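Two nights at the Goodwin in Provell

20 Jan 2023

So we finally used up the hotel voucher that had been sitting in the kitchen drawer since November! We'd been going back and forth between somewhere by the water and somewhere we could walk to dinner, and dinner won (dinner always wins with us). We booked two nights at the Goodwin, right in the old part of Provell, up the hill from the train station.

First thing to know: it's up the hill. The website says "a short stroll from the station" and I'd love to meet the person who strolled it with a suitcase. There's a bus, the 51, and it stops pretty much across the street from the hotel. We took it on the way back and felt very clever.

Check-in was quick and the woman at the desk moved us to the back of the building without us asking, which I was so grateful for later because the street side gets the delivery trucks. The room was small. I mean small like one of us had to sit on the bed while the other one opened the closet. But the bed was great, the shower got hot right away, and the window looked over a courtyard with a big old fig tree in it. The Wi-Fi worked fine in the room and dropped out every time I went near the elevator – no idea why.

Breakfast is extra and you have to tell them the night before. I'd say do it once. The bread is from the bakery next door and the eggs are made when you order them, but the coffee comes out of a machine and it tastes like it. On the second morning we just went to the bakery ourselves, had better coffee, and paid less than half.

For dinner we ended up at the same noodle place both nights (sorry, I know, a real travel blogger would have tried two). We also did the walk along the old wall out to Gurton and back, and that took most of Saturday afternoon with all the stopping. Wear real shoes, the last stretch is cobbles.

Parking, for anyone driving: the hotel has a deal with the garage around the corner, but you have to get your ticket stamped at the desk before you pull the car out. The couple ahead of us at checkout hadn't and they were not happy.

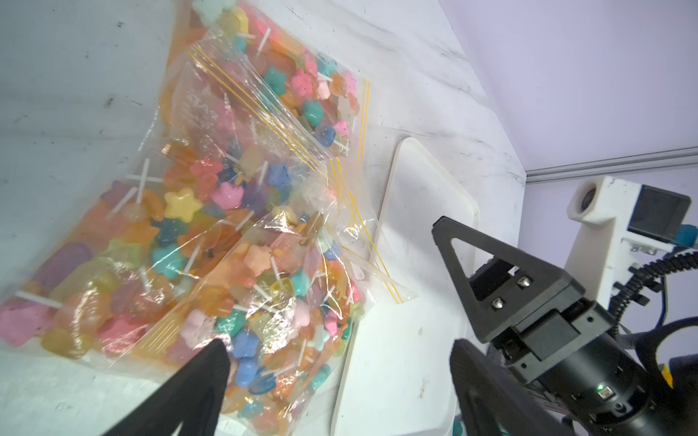
Ulow wrote in the comments that the front rooms have been redone with new windows and the trucks hardly bother you now, and that the top floor is the one to ask for. Good to hear, and I've passed that along to my sister, who is looking at the Goodwin for her anniversary. I still think I'd pick the courtyard again for the fig tree, but if you like a bit of street life, go ahead and ask for the front. And if you've stayed somewhere nice out in Gurton, let me know, we're already thinking about spring!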